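Lesura Handling Notes — README

Lesura is a set of demonstrations recorded with hand-held grippers, together with the rules we follow when making and checking them. We're really pleased with how the rules have turned out, and this file is mostly about those. The release holds 2,000 episodes from two rooms, Duristhorpe and Clinmont.

Before recording

Check that every face of both marker cubes is clean and flat. A lifted corner on one print spoiled 47 takes at Clinmont, and we only spotted it a month later! Run cables along the forearm with enough slack for a full reach. Rest after 7 takes, even if you feel fine.

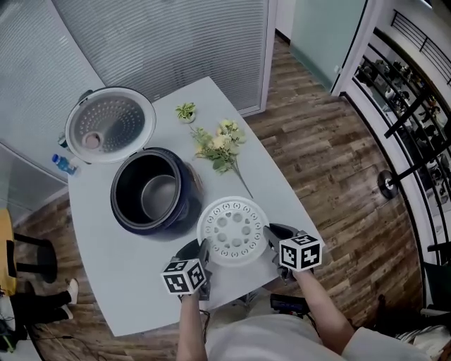 Kitchen appliances are our favourite group, and the fussiest. Hold thin parts by the rim and keep fingers off them for the whole take. If a part slips, carry on and pick it up with the grippers — a good recovery is worth keeping, so tag it "recovered" and leave it in. Never power an appliance, and keep liquids sealed.

Clutter is welcome. Put a few unrelated things on the table and move them between takes, but leave both grippers a clear path to the main object.

Checking

A second person watches each episode at normal speed. Reject it if tracking drops out during a grasp or if a bystander's face is readable. Feet and legs in the background are fine.

Known gaps

Cozma, the checking script, still misses short tracking losses near the table edge. Glass lids are thin on the ground. We hope to reach 3,000 episodes in January, and corrections to these rules are very welcome before then.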